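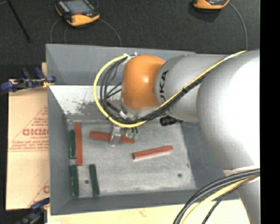 The hot water on the second floor has gone lukewarm again, the tenant wrote at 7:40 a.m., and it comes and goes: fine when the first people get in, tepid by mid-morning, fine again after lunch. The message added that the kitchenette was worse than the restrooms and that turning the tap off and trying again a minute later sometimes helped.

Support > Buildings > Plumbing and Heating > Ticket 359

Ticket 359: Lukewarm hot water, second floor, Kiiskinen building
Status: Closed
Priority: Normal
Opened by: tenant, second floor
Handled by: Sturka building support
Shares: 5

Equipment on this system

Gas storage water heater in the ground-floor mechanical room. Rokier thermostatic mixing valve on the heater outlet. Tarkum recirculation pump on the return line, controlled by a strap-on aquastat and a timer. Copper supply and return, insulated where we can get at it. The second floor has five fixtures on the hot side: the restroom sinks, the kitchenette sink and the mop sink in the janitor's closet. The ground floor is fed from the same riser and has had no complaints.

Entry 1, morning

Called the tenant back. Asked whether anything had changed on the floor lately, such as a new faucet, a dishwasher or a water filter. They said no. Asked whether the cold water ever came out warm. They hadn't noticed but would check.

Went up and ran the kitchenette tap with a thermometer in the stream. It climbed to 88°F and stayed there. Let it run for 5 minutes with no change. The restroom sinks were a little warmer, at 94°F. The normal reading at these taps is 115°F or slightly above.

Went down to the mechanical room. Heater was satisfied, burner off, tank thermostat at its usual setting, gauge on the tank outlet reading 140°F. The heater is making hot water and has plenty of it. Ruled out the burner, the gas valve and the dip tube for now.

Entry 2, late morning

Checked the recirculation side. Pump was running and moving water. Return line warm at the pump, not hot. Aquastat was calling, as it should be with a return that cool.

The timer was wrong. It was still set an hour off from the last clock change and was shutting the pump down in the middle of the morning. This looked like it explained the pattern in the complaint. Reset the clock and the on and off pins, and put a strip of tape on the cover with the month (November) so the next person knows when it was last touched.

Checked the isolation valves on both sides of the pump. Both fully open. Closed them, opened the union, and pulled the check valve downstream of the pump. Some scale on the seat but the flapper closed by hand and held. Cleaned it and put it back. Bled the air out at the vent.

Told the tenant the timer had been off and to let us know if the problem came back.

Entry 3, next day

Problem came back. Tenant reported the same temperatures at the same time of morning. They also reported that the cold tap in the men's restroom had run warm for a few seconds when they first opened it. This should have been asked about again before the timer was blamed. The timer did need fixing, but it had nothing to do with this.

Warm water from a cold tap on a floor with no long cold run past a heat source usually means the hot and cold lines are connected to each other somewhere they shouldn't be. The usual suspects are a mixing valve with bad check stops, a single-handle faucet with a worn cartridge, or a faucet with a shutoff on the hose end and both handles left open.

Entry 4, same day

Started with the Rokier valve at the heater, as it was the closest and it has checks on both inlets. Measured 119°F on the outlet pipe with water running on the ground floor. Measured again with only the second floor running and got 118°F. Valve is mixing correctly. Pulled the inlet screens anyway. They had some grit on the cold side. Rinsed and reinstalled.

So the water leaves the mechanical room at the correct temperature and arrives upstairs almost thirty degrees cooler. The riser is insulated and isn't long enough to lose that much. Cold water is getting in after the valve.

Entry 5, crossover test

Did the standard test after hours with the tenant's permission.

Closed the cold supply valve to the water heater and switched the gas control to pilot. Turned off the recirculation pump. Made sure every fixture in the building was closed. Opened the hot side only at the ground-floor utility sink and waited for the pressure to drop off.

With the heater supply closed, the hot side should run down to a trickle and stop. It didn't stop. It slowed and then kept running at a steady stream as wide as a pencil, and it was cold. That is cold water crossing into the hot piping through a fixture.

Went upstairs and closed the fixture stops under the sinks one pair at a time, going back down after each pair to look at the stream. Restroom sinks made no difference. Kitchenette sink made no difference. That left the mop sink, which has no stops under it, only screwdriver stops built into the faucet body.

Closed both screwdriver stops on the mop sink faucet. Stream at the utility sink slowed and quit within a minute.

Entry 6, cause

The mop sink faucet has a hose on it, and on the end of the hose is a chemical dispenser with its own trigger shutoff. The cleaning crew leaves both faucet handles open and uses the trigger to start and stop the water. With the handles open and the trigger closed, hot and cold meet inside the faucet body and nothing lets the water out. Whichever side has the higher pressure pushes into the other. On this floor the cold side is higher whenever the ground floor is drawing hot water, and that is most of the morning.

A faucet used this way is supposed to have check valves on both inlets. This one had them once. Took the faucet apart and found the hot-side check missing its spring and the cold-side check stuck open with scale. Either one working would have hidden the problem for a while.

It also accounts for the warm cold tap. With the pump running and the cold side momentarily lower, the flow goes the other way.

The time of day matched the cleaning contract. The crew does the second-floor kitchenette early, leaves the handles open, and comes back after lunch to finish, at which point they close them.

Entry 7, repair

Replaced both checks in the faucet body. Stops reopened. Fitted a bleed device ahead of the dispenser so that a slight drip shows at the sink whenever the handles are left open. The dispenser manufacturer's sheet calls for one and it was never installed.

Asked the cleaning contractor to have the crew close the handles after each use. Sign posted above the sink.

Repeated the crossover test with the handles open and the trigger closed, which is the worst case. Stream at the utility sink quit in under a minute. Repeated with the handles closed. Same result.

Reopened heater supply, purged air at the utility sink before turning the gas control back up, restarted the pump.

Readings the following morning at the time of the usual complaint: kitchenette 116°F, restroom sinks 115°F, mop sink 117°F. Return line at the pump 108°F. Aquastat cycling normally.

Entry 8, follow-up

Tenant confirmed steady hot water for 2 weeks. Closing.

Parts used: check valve cartridges for the faucet, one bleed device, one hose washer, one roll of thread tape. Billed to the building, not the tenant.

Still open, moved to a separate ticket: the mop sinks in the other buildings have the same faucets and the same dispensers. They need to be looked at before somebody calls. Also need replacement insulation on the elbow above the Tarkum pump, which was cut away for an earlier job and never put back.

Notes for whoever gets the next one

If the heater gauge reads right and the mixing valve outlet reads right, stop working in the mechanical room and go look at the fixtures. Most of the first day on this ticket was spent on the pump because the pump was where the tools were.

Ask about the cold taps on the first call and ask again on the second. People notice a warm cold tap once they have been told to look for it.

Don't turn the heater or the mixing valve up to make the complaint go away. Raising the setting doesn't fix a crossover, and when the crossover stops on its own (somebody closes a handle) the taps can come out hot enough to scald.

Comments (5)

Guest
We had this exact thing in a school kitchen. Pre-rinse sprayer with the handles left on all day. Two water heaters were replaced before anyone ran the crossover test.

Guest
What do you do if there are no stops under any of the sinks? Old building, everything is hard piped.

Sturka building support
Feel the pipes. With nothing running, the hot branch to the bad fixture will often be cool where the others are warm. It takes longer but it works. Then add stops when you fix it.

Guest
Would a bad shower cartridge do the same? Ours goes lukewarm only on the top floor.

Sturka building support
Yes. Pressure-balance cartridges are a common cause. Start with any shower that has a shutoff at the shower head.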